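Tondura cell, wrist camera remount, October 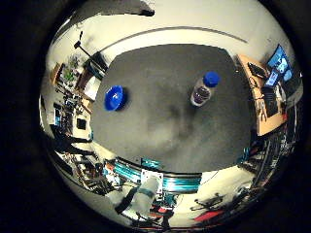

Wrist view after remount, bottle and blue bowl on the gray table.

Took the camera off to get at the cable clamp. Three screws back in with thread lock, the fourth hole is stripped, Pasen bracket on order. Lens wiped with dry cloth only.

Exposure set to 600 and left there. What looks like part of the hand still shows top left, so the mount angle is close to the old one. Old hand-eye file is no good now, redo before any pick runs.

Arm hours 1,485. Grease on joint 7 is due, tube is in the Zastell drawer.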